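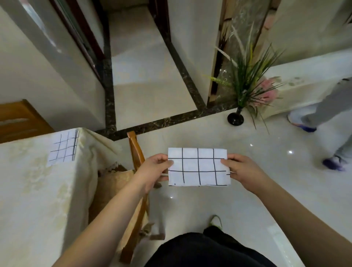

게시판 > 장비·자동화 > 구매상담 > 가정용 로봇 예산 짜기

종이접기하는소장
안녕하세요, 눈팅만 하다가 처음 글 씁니다. 저희는 셋이서 종이랑 천 다루는 양팔 로봇 쪽 데모를 만들고 있는데요, 올해 장비 예산을 이번 달 안에 확정해야 해서 머리가 터질 것 같아요ㅠㅠ 지금은 연습용 재료가 손으로 칸을 그은 흰 종이가 전부예요. 마커로 그은 듯 선도 삐뚤빼뚤하고 아래쪽 가장자리는 좀 구겨져 있고요. 양손으로 양쪽 끝을 잡고 드는 동작, 사람한테는 정말 별거 아닌데 이걸 로봇으로 하려니까 견적서가 끝도 없이 길어집니다. 바닥도 반들반들한 타일이라 조명이 비치는데, 이런 집 환경에서 돌릴 거면 카메라를 더 좋은 걸로 가야 하나 고민이고요.

후보는 두 개예요. 하나는 Ovosdale 양팔 세트(팔 2대, 거치대, 기본 그리퍼 포함), 다른 하나는 Jollthorpe 팔을 따로 사서 저희가 조립하는 방식입니다. Ovosdale은 비싼데 납기가 60일이고, Jollthorpe는 훨씬 싼데 납기를 물어보면 "협의"라고만 해요. 8월에 보여줄 자리가 있어서 그 전에는 무조건 돌아가야 합니다. 써보신 분들 계시면 뭐든 좀 알려주세요!

나사하나남음
Jollthorpe 씁니다. 팔 자체는 괜찮아요. 근데 따로 사서 조립하면 견적서에 안 적힌 돈이 계속 나가요. 케이블, 전원, 비상정지 스위치, 거치 프레임, 그 프레임 고정할 판까지. 저는 팔값의 3할 정도를 그런 데 더 썼습니다. 엑셀에 줄 하나 따로 만들어서 "잡비" 말고 "설치부속"이라고 적어두세요. 잡비라고 쓰면 윗분들이 제일 먼저 깎습니다.

느린그리퍼
저는 반대로 처음부터 Ovosdale 안 사도 된다고 봐요. 종이 한 장 들자고 그 돈을 왜 써요. 그리퍼만 좋은 걸로 바꾸면 싼 팔로도 충분합니다. 종이는 힘이 문제가 아니라 손끝이 문제예요. 엄지를 종이 위에 얹고 나머지로 뒤를 받치는 걸 두 손가락짜리로 흉내 내려면 패드 재질부터 고르셔야 돼요. 기본 그리퍼에 달려 나오는 딱딱한 패드로는 얇은 종이가 미끄러지거나 찌그러지거나 둘 중 하나였어요, 제 경우엔.

종이접기하는소장
오 패드요? 그건 예산에 아예 없었어요. 보통 얼마나 자주 갈아주시나요?

느린그리퍼
하루 종일 돌리면 한 달도 안 가요. 저는 실리콘 패드를 4쌍씩 묶어서 사요. 한 쌍씩 시키면 배송비가 더 나옵니다ㅋㅋ

나사하나남음
패드 얘기는 맞는데 "싼 팔로도 충분"은 동의 못 하겠네요. 종이를 양팔로 잡으면 두 팔이 조금만 어긋나도 가운데가 울거나 당겨져서 찢어집니다. 반복정밀도 숫자만 볼 게 아니고 두 팔 동기가 제대로 되는지를 봐야 해요. 제가 Jollthorpe 두 대 맞추느라 날린 주말이 몇 번인지 모르겠어요. 그 시간도 돈입니다.

느린그리퍼
그건 제어기를 각각 쓰셔서 그런 거 아닌가요? 한 제어기로 묶으면 그 정도로 안 어긋나요.

나사하나남음
한 제어기로 묶는 옵션이 별매잖아요. 그러니까 예산 얘기를 하는 거고요.

느린그리퍼
아 별매였나요. 제가 살 때는 끼워줬어요. 그건 제가 몰랐네요.

거실이현장
끼어들어 봅니다. 저희도 실험실 말고 실제 집에서 돌리는 쪽이라 반가워서요! 반들거리는 타일 바닥이면 카메라부터 비싼 걸로 가지 마시고 편광필터 먼저 사보세요. 카메라 바꾸는 돈에 비하면 거의 공짜예요. 그리고 무늬 있는 유리나 반사되는 패널이 뒤에 있으면 깊이값이 엉망으로 나올 때가 있거든요. 저는 심도 카메라 한 대를 업그레이드했다가 별 차이가 없어서 속이 좀 쓰렸습니다. 대여로 먼저 써보고 결정하세요. Kaijage에서 2주 단위로 빌려줘요(광고 아닙니다, 거기 응대가 느려서 광고해 줄 마음도 없음).

종이접기하는소장
필터! 메모했습니다. 대여도 되는군요. 혹시 팔도 빌려주나요?

거실이현장
한 팔짜리만요. 양팔은 없었어요. 작년에 물어본 거라 지금은 모르겠네요.

Halima Amadi
저는 구매 담당이라 기술은 잘 모르고, 돈 나가는 쪽만 말씀드릴게요. 납기 "협의"라고 적힌 견적서는 날짜를 받을 때까지 비교표에 올리지 마세요. 8월 일정이 정해져 있는데 도착일이 비어 있으면 가격을 비교하는 게 의미가 없어요. 저희는 Zestdale이라는 대리점을 통해서 샀는데, 발주서에 납기 지연 시 조건을 한 줄 넣어달라고 했더니 그제야 날짜를 주더라고요. 그리고 수입품이면 관세, 부가세, 통관 대행료가 견적에 들어 있는지 꼭 물어보시고요. 빠져 있는 경우가 더 많았습니다. 유지보수 계약은 첫해 무상인지, 무상이면 부품만인지 출장까지인지도요. 저는 이걸 안 물어봤다가 출장비를 따로 냈어요.

나사하나남음
윗분 말씀 다 맞습니다. 출장비 진짜 조심하세요. 지방이면 더 나와요.

느린그리퍼
저는 대리점 통하는 건 별로였어요. 질문 하나 하면 본사 갔다 오느라 일주일. 영어 되시면 직접 메일 보내는 게 빨라요.

Halima Amadi
그건 회사마다 다를 것 같아요. 저희는 세금계산서 때문에 대리점이 아니면 결재가 안 올라가요. 작은 팀이면 직구도 괜찮을 수 있겠네요. 대신 고장 나서 돌려보낼 때 운송비를 누가 내는지는 확인하세요. 팔 한 대 무게가 만만치 않아요.

종이접기하는소장
와 다들 감사합니다. 저희는 개인사업자라 결재랄 게 없긴 한데(제가 하고 제가 승인...) 운송비는 생각도 못 했어요. 지금 표를 다시 만들고 있는데 줄이 두 배가 됐네요ㅋㅋㅋ 설치부속, 패드, 필터, 제어기 옵션, 통관, 출장비 다 넣었습니다.

하나만 더 여쭤볼게요. 연습 재료는 계속 손으로 그려도 될까요, 아니면 인쇄소에 맡기는 게 나을까요? 칸 그은 종이를 200장쯤 준비해야 하나 싶은데 그리다가 손목 나갈 것 같아서요.

거실이현장
섞으세요! 저희는 인쇄한 것만 썼더니 손으로 그린 종이가 나오면 바로 헤맸어요. 선이 좀 흔들리고 칸 크기가 제각각인 게 들어가 있어야 좋더라고요. 구겨진 것도 버리지 마시고요. 종이 두께도 두세 종류로 하시고.

느린그리퍼
저는 그냥 다 인쇄해도 된다고 봅니다. 잡는 동작만 볼 거면 그림이 뭐든 상관없잖아요. 칸 안에 뭘 그려 넣는 작업까지 할 거면 얘기가 다르고요.

종이접기하는소장
칸에 표시하는 것까지 하긴 할 거예요, 나중에. 그럼 반은 그리고 반은 인쇄하는 걸로...

나사하나남음
종이값은 예산 걱정할 거리도 안 되니까 넉넉히 사세요. 저라면 식탁 위에서 할지 전용 작업대를 살지부터 정하겠습니다. 식탁보 깔린 데서 종이를 집으면 손끝이 천까지 같이 집어요. 작업대 산다고 예산 잡아두고 안 쓰면 그 돈 패드로 돌리면 되고요.

느린그리퍼
작업대까지 사라는 건 과해요. 식탁보 걷고 고무매트 한 장 깔면 끝.

거실이현장
집에서 쓸 로봇이면 식탁보 위에서도 집어야죠! 저는 깔아둔 채로 하는 쪽에 한 표요. 처음부터 그러면 힘들긴 한데 나중에 다시 모으는 게 더 비싸요.

나사하나남음
8월까지 끝내야 한다는데 처음부터 어려운 걸 시키면 어떡합니까ㅋㅋ 매트로 시작하고 천은 여름쯤 가서 넣으세요.

종이접기하는소장
일단 매트 사고 식탁보는 옆 테이블에서 따로 해볼게요. Jollthorpe에는 방금 납기 날짜랑 제어기 옵션 가격을 다시 물어봤습니다. Ovosdale 쪽도 출장비 포함인지 메일 보냈고요. 답 오면 이 글에 이어서 적을게요.

Halima Amadi
견적 유효기간도 같이 보세요. 저희가 받은 건 한 달짜리였는데 하루 지나서 발주했더니 환율 때문에 다시 뽑아야 한다고 했어요.

종이접기하는소장
헉 지금 봤는데 Ovosdale 견적 유효기간이 다음 주까지네요. 전화부터 하고 오겠습니다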